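2021-09-15, handout for week two. Please bring it also to the next meeting.

# Pile fabrics: how to read the nap

A pile fabric has a ground cloth and a third set of yarns that stands up from it. In velvet these yarns are cut. In terry they stay as loops. Plush is made like velvet, but the pile is longer and less dense.

The nap is the direction in which the pile lies down. Move your palm along the cloth. If it feels smooth, you go with the nap. If it resists, you go against it. Light comes back differently from each direction, so one dyed color can look like two.

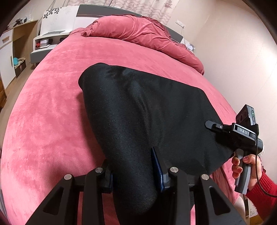
For cutting, all pattern pieces must point the same way. Mark the direction with chalk on the back side before you unfold the cloth. Our practice cloth is Wulla 314, and the second roll is Gusteck 16. Do not mix them in one piece, the pile height is not equal.

## Knits beside velvet

A knit has no pile in the strict sense, but a fuzzy knit also takes up lint and loose fibers. Store it apart from cut velvet. The fold test is simple:

1. Hold the cloth and let it hang.
2. Look if the folds are round or sharp.
3. Write the result in your table, with the fabric name. 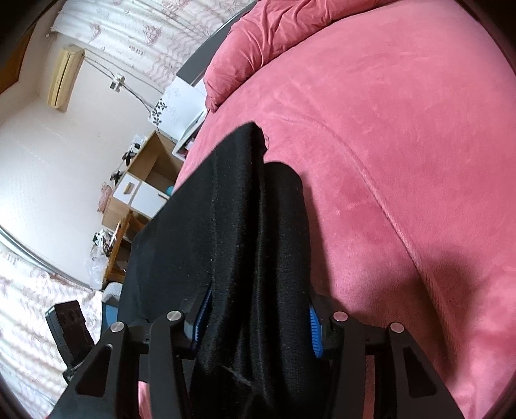 *Fig. 2. Black knit in long vertical folds, on pink plush.*

## For next time

- Read the chapter on warp pile, until the part on double cloth.
- Test one pile fabric from home and one knit.
- The Ambrose samples stay in the room. You may borrow Fillum samples until March.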